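To: Residents and Families List
From: Rakiya Ogundipe, Office of Resident Services, Tijani House
Subject: Re: Room furnishings and the October move to the east wing

Dear residents and families,

Thank you to everyone who replied to last month's notice. Mr. Tamuno's message, quoted here with his permission, raises most of the points that others have asked about, and I will answer it on the list.

Chibuzor Tamuno wrote:
> My mother has been in the west wing for six years and has received
> the letter telling her that she moves in October. The letter gives
> the new room number but very little else. Could the office tell us
> (1) whether the monthly fee changes, (2) who packs and carries her
> things, (3) what is already in the room, and (4) whether her mail
> and telephone number go with her? She also has an armchair from
> home that she will not part with. I live in Daltville and need
> some notice if I am to be there on the day.
>
> C. Tamuno

Fees. The monthly fee does not change as a result of the move. Residents going from a shared room to a single room will stay on the shared rate until their agreement comes up for renewal, at which point the office will write to them individually. The one-time furnishing deposit of $200 carries over and will not be collected again.

Packing and carrying. The house has engaged Bomar, a moving firm, for the whole of the transfer. Bomar will deliver flat boxes and labels to each room 15 days before the move. Residents may pack for themselves, ask a relative to do so, or leave it to the crew. Please do not pack medicines, eyeglasses, hearing aids or documents — these travel with the resident and a member of the nursing staff. The firm will move a total of 143 residents, one corridor at a time, between 9 a.m. and 3 p.m. No one will be moved over a mealtime.

Relatives who wish to be present will receive the date of the move in writing at least two weeks ahead. Mr. Tamuno, I have noted that you are traveling from Daltville and will ask for a late morning slot.

Personal furniture. Each resident may bring one armchair and one other piece of furniture, provided that the door can open fully and a wheelchair can turn beside the bed. Armchairs do not need approval. Bookcases and display cabinets over shoulder height must be fixed to the wall by our maintenance staff, and requests should reach the office before the boxes are delivered. Rugs are still not allowed in either wing.

Mail and telephone. Mail is sorted by name at the front desk, so no change of address is needed. Telephone extensions will follow the resident. The Vakico call system is new to the east wing, and staff will show every resident how to use the pendant on the first evening. The old wall cords remain in the bathrooms.

Storage. The basement storage cages will be closed at the end of the move. A count last spring listed 2,533 items there, a good number with no name on them. Families are asked to claim what is theirs by telephoning the office. Unclaimed items will be held through the winter and then given away.

Laundry and meals. Laundry days will be set by corridor, and a new schedule will be left in each room. Seating in the dining room stays as it is unless a resident asks for a change.

With regard to what is already in the rooms, a bed, a wardrobe, a bedside cabinet, a wastebasket and an air purifier are supplied. Other questions may be sent to this list or to my office. 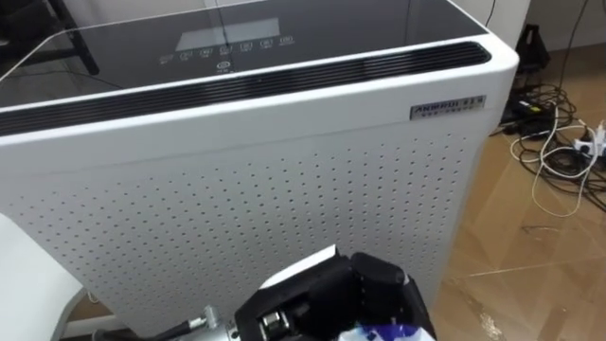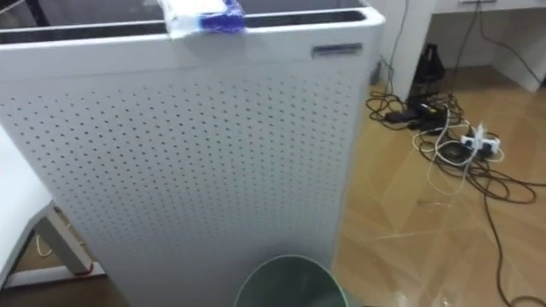
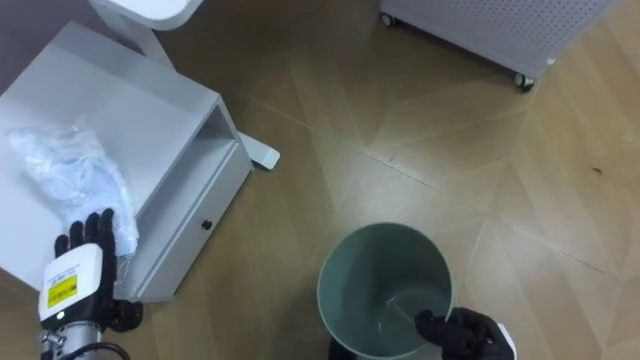 Air purifier (first two pictures); bedside cabinet and wastebasket (third).

Sincerely,
Rakiya Ogundipe
Office of Resident Services
Tijani House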